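**Modular origami / paper polyhedra: what got you hooked, and what are you folding now?**

**creasemonkey_jo** wrote:

OK so I know we have the big kusudama thread but I wanted a place for the plain faceted stuff, the balls and solids, no petals, no curls, no beads hanging off the bottom. I started in the spring with a stack of printer paper and a library book and now my kitchen windowsill is full. My cat has opinions.

My latest is a 30-unit icosahedron out of Sonobe units (I know, I know, everybody's first) and I'm SO happy with it. It only took me two evenings. What are the rest of you working on? And what should I try next that isn't going to make me cry?

---

**farhad_p** wrote:

Great topic! I'd go to PHiZZ units. They look scary in the diagrams but each one is just a zigzag strip with a couple of angled creases, and once you have the first ring of five locked together your hands know what to do. A 30-unit dodecahedron is a nice weekend. Then you can go to 90 units and make the soccer ball, and that's when people who visit your house start picking things up and asking questions.

Use something crisp. Memo cube paper is great for this, the kind that comes in a block with mixed colors. Don't use the kind with a sticky edge unless you enjoy peeling.

---

**tessellate_this** wrote:

Going to disagree a little. PHiZZ is lovely but the result has holes, it's a frame of a ball more than a ball. If jo wants faceted and solid I'd say skip units completely and do a net. Print it, score it, fold it, glue it. You get real flat faces and sharp edges and you can go up to crazy face counts without the thing bulging.

I did a pentakis dodecahedron last winter, 60 triangles, out of 160 gsm card, and it's the best looking thing in my apartment.

---

**farhad_p** wrote:

Glue!! In an origami subforum!

(I'm kidding. Mostly. But a net with tabs is papercraft and there's a whole board for it downstairs.)

---

**tessellate_this** wrote:

Jo said "balls and solids." The thread title says "paper polyhedra." I rest my case.

---

**creasemonkey_jo** wrote:

Both welcome! I don't have a purity bone in my body. I used tape on the inside of my first one and I'd do it again.

tessellate, what do you score with? I tried a dead ballpoint and it wandered all over the place.

---

**tessellate_this** wrote:

Embossing stylus, the 1 mm ball, against a steel ruler on a cutting mat. Slow and light, two passes. If you press hard on the first pass the card rolls up behind the tool and your line goes fuzzy.

And cut AFTER scoring. I see so many people cut first and then try to hold a floppy little star shape still with their elbow.

---

**Nazanin Asadi** wrote:

Hi all, longtime reader, I run the Saturday folding table at the Grunbridge library so I see a LOT of first polyhedra. A few things from the beginners I've sat with:

- Pick your color before you pick your model. People stick with a long build if they love the paper.
- Stop after 9 units and assemble what you've got, even if it's a 30. It's a huge boost to see the curve start.
- The last piece is always awful. Take it out, loosen its neighbors, put all of them in together.

On glue versus no glue, I teach both and the kids could not care less. The adults argue about it for the whole two hours!

---

**farhad_p** wrote:

"Loosen its neighbors" is such good advice. I spent years jamming the last one in with tweezers.

---

**sivard_paperman** wrote:

Can I put in a word against "crazy face counts"? There's a sweet spot. Too few faces and it's a die, too many and from across the room it's just a round thing, you lose all the sparkle. I've made them all the way up and the ones I keep are in the middle.

Also I'm firmly on team single color. The multicolor ones look like beach balls to me, sorry.

---

**creasemonkey_jo** wrote:

Noooo, my beach balls! My windowsill one is six colors and I worked out the pattern so no two of the same touch. That was half the fun.

---

**tessellate_this** wrote:

Working out the coloring is great. I'm still with sivard on looks though. With one color the light does the work for you, every face lands on its own shade and you get ten colors for the price of one sheet.

---

**farhad_p** wrote:

Depends on the paper. Cheap white is dead flat under a ceiling light, I've tried it, you can hardly see the edges. You need something with some depth. My brother (also a Pakzad, also a paper hoarder) swears by dark green and I think it just looks like a Christmas thing that got left up.

---

**Nazanin Asadi** wrote:

I have a strong favorite here and it's pink! Not baby pink, the really loud one, the magenta end. It's the color I hand to people who say they "aren't a color person," and it sells them on facets faster than anything I could say about geometry. Look at the ball hanging over the blue container: it's one magenta, and you still get lighter pink where the light falls on the faces and it drops to a darker purple on the low, shaded sides. Yellow can't do that for you. Yellow goes muddy in the shade. If you want to test a paper before you commit, fold one corner of a sheet, stand it by a window and see how far apart the two sides look. I've thrown out whole packs after that test, and I've driven across town for a second pack of the good stuff.
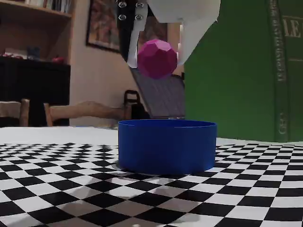

---

**sivard_paperman** wrote:

Now THAT'S a color. OK, I take back every rude thing I've said about pink at Shahbazi. (The paper counter there has a wall of it and I always walk past to the grays.)

---

**creasemonkey_jo** wrote:

The purple on the underside, wow. I'm sold, I'm ordering some tonight. Would you do that in units or as a net? I feel like Sonobe would break it up too much with all the little pyramids.

---

**tessellate_this** wrote:

Net. Net net net. You want big clean flats for a color like that, any seam across a face is going to show as a line.

---

**farhad_p** wrote:

Counterpoint, the pyramids give you MORE faces pointing in more directions, so more shades. I'd love to see it as Sonobe. Jo, make one of each and settle this for us!

---

**Nazanin Asadi** wrote:

Seconding one of each. If you go the net route in a strong color, watch the cut edges, a lot of card is white in the middle and you'll get a pale line at every join. Run a matching pencil down the edge before you glue. Takes forever, worth it.

---

**creasemonkey_jo** wrote:

Pencil on the edges, writing that down. OK challenge accepted, one net and one Sonobe, same color, I'll report back in September when work calms down. Does the card need to be as heavy as 160?

---

**tessellate_this** wrote:

For something you can hold in one hand, 160 is perfect. Bigger than a grapefruit, go heavier or the faces dish in. And dry fit the last face before any glue goes near it. I have a very handsome polyhedron here with a hole in it that says I should listen to myself.

---

**sivard_paperman** wrote:

Turn the hole to the wall. All of mine face the wall on one side.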